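Limescale on a dark bronze tap, vinegar or not?

Forum: Kitchens and Plumbing > Taps, wastes and fittings

weser_lodge
We have very hard water here, 300 ppm on the last supplier report, and the kitchen tap has an oil-rubbed bronze finish. It was fitted in March last year. There is now a white crust round the aerator and a dull band at the base where water sits after washing up. On the old chrome tap I used neat white vinegar on a cloth and left it overnight. Is that safe on this finish? The leaflet only says "clean with care", which is no help.

G_Qian
Don't leave vinegar on it overnight. Most of these finishes are a thin dark layer, either a coloured coating or a chemical patina with wax or lacquer over it. Acid takes off the scale but it will also attack the patina wherever the lacquer is scratched. Chrome puts up with far more.

Unscrew the aerator and soak that separately. For the body use warm water with a drop of washing-up liquid, then dry it.

pipeline38
I disagree with the above in part. I have used vinegar diluted one to one with water on a bronze finish for 9 years. Contact time is what matters. Two minutes on, wipe, rinse twice, dry. Soapy water does nothing to calcium carbonate once it has set.

G_Qian
It depends on which finish. If yours is a PVD coating then it will survive that and a good deal more. A living finish won't. They are sold under the same name, so "it worked on mine" does not tell weser_lodge much.

pipeline38
Fair point on the naming. How would you tell them apart at home?

G_Qian
Look at the parts that get handled most, usually the lever and the end of the spout. A living finish goes lighter or coppery there after some months. PVD stays the same colour all over. Be careful though, as some makers put copper-coloured rings or edges on from new, and people mistake those for wear. If in doubt ask the maker for the finish code.

weser_lodge
Lever looks the same colour as the rest. The box says Clelleo and there is a code ending in 38 on the label. I have written to them.

Nassoro Mushi
Plumber here, retired. A few points.

Test anything you use on the back of the body near the base, and wait a day before doing the rest. Never use a cleaner with hydrochloric or sulphamic acid on a dark finish. No scouring pads, and that includes the white ones sold as non-scratch. A wooden cocktail stick will lift scale out of a groove without marking the metal. Citric acid is no gentler than vinegar at the same strength, whatever the packet says.

The dull band at the base may not be scale at all. Standing water lifts the wax first and the surface goes flat. Dry it fully and put on a thin coat of clear paste wax. If the dullness goes, it was wax loss. 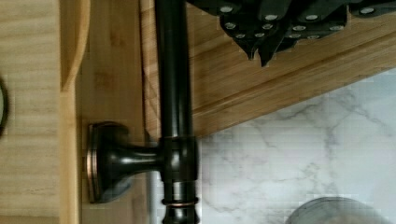

Does a water softener stop limescale forming on the tap?
An ion exchange softener stops nearly all of it, though drops left to dry can still leave a faint salt mark that wipes off with a damp cloth.

pipeline38
Agree on softeners, but over 100 pounds a year in salt in this house, so count that in. Magnetic clamp units made no difference that I could measure.

G_Qian
Wax only if it is a living finish. On PVD or lacquer it just collects grease.

weser_lodge
Reply from the maker, dated February 19, 2018. Living finish, waxed at the factory, no acid of any kind. Aerator is in a cup of vinegar on its own and the body is getting soap, a cocktail stick and paste wax. Will see how the base looks once it has dried out.

pipeline38
Then ignore my method for that one. I would still use it on mine.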